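Safe Handling of Cartons with Hand-Held Gripper Tools

This procedure applies to all operators using hand-held gripper tools at the Numwood site. It is maintained by Bimla Singhal and replaces the October issue.

1. Prepare the work area

Clear the surface of loose items and wipe it down. Route cables away from the place where the operator stands. If a cable must cross the floor, tape it flat or cover it before work begins.

2. Check the tool

Inspect both fingers for cracks, dust and missing screws. Open and close the fingers fully 4 times with nothing between them. A tool that sticks must be tagged and returned to Colin Bramwell.

3. Approach the carton

Open the fingers wider than the side to be gripped before moving in. Keep the wrist straight where possible – a tilted approach is allowed if both fingers remain in the operator's view. Printed faces and bare cardboard flaps do not grip alike, and operators should decide in advance which they intend to hold.
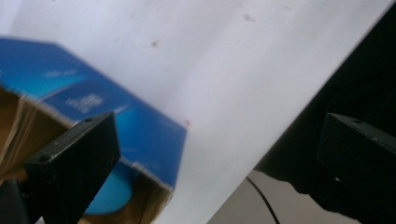 The approach should be slow enough to stop at any point. Do not use a finger to push a carton into position.

4. Grip and lift

Close the fingers until they touch the carton on both sides, then pause. Lift straight up. Cartons over 600 grams require a second person. Never grip by a loose flap or by tape.

5. Set down and record

Lower the carton fully before opening the fingers. Enter the tool number and any damage on Form 762. After 200 lifts, the finger screws must be checked again and the check signed by the shift lead.

Questions about this procedure should be sent to Ita Moynihan.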